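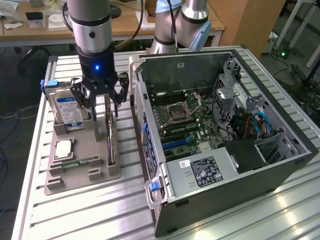 Who should be allowed to change the speed limit on a shared robot cell? One person per shift, with their initials on a sheet taped up where everyone can read it.

I know that sounds bossy. I've been going around and around on this with people at Rarka since January, and I keep landing in the same spot, so I'm writing it down and then maybe I'll stop bringing it up at lunch.

Our written rules for arm work run to 13 pages. I've read them all, more than once, and I'd bet I'm in a small club. They're not bad rules! Whoever wrote them clearly cared. But page 9 is where the good stuff lives (what to do before you reach into the work area, who gets told when a program changes) and hardly anyone makes it to page 9. They get through the bit about safety glasses, sign the form and go do some work.

My pitch is one page. Four rules, big type. Stop the arms and take the pendant with you before your hands go in. Say out loud when you're starting a run. Write down every change to speed or force. Leave the tray the way the drawing shows it.

That last one gets me the most grief, so let me stick up for it. Putting parts into a computer is fussy work. A processor goes down into its socket one way only, and the arm will happily believe whatever the fixture tells it. If you've turned the CPU a quarter turn in its pocket to get a better look at it, and then wandered off for coffee, the program has no idea you did that. Same with a memory module put back in its slot end for end. We treat the tray like a desk, where you can shuffle stuff around and no harm done, and I think it should be treated more like part of the machine. Moving a part in it is a program change. Log it!

The folks over at Lillthorpe handle this with software. Their setup makes you click through a checklist before each run, and I've tried it, and by the second day I was clicking without reading a word. I don't blame the software much. Any list you see 200 times turns into wallpaper. A page on the wall has the same problem, sure, but at least it doesn't train your thumb to say "yes" to everything.

Two arms on one table makes all of this touchier. With one arm you learn its habits and you stand where it isn't. With two, you're watching the one that's moving and leaning toward the one that's parked, and parked doesn't mean off. I'd like our rules to say that in those exact words. Right now they say "non-active manipulator," and I had to read it twice.

People tell me formal standards already cover this. Some of it, yes, and I'm glad they exist. A standard still can't know that your night crew likes to bump the speed up, or that the pendant cable only reaches to the corner of the table. Somebody local has to write that part, and keep it short enough that the new hire reads it standing up.

Anyway, I've taped up a draft in the Vurnport shop. Bring a pen. If you think a fifth rule belongs on there, tell me which of the four comes off.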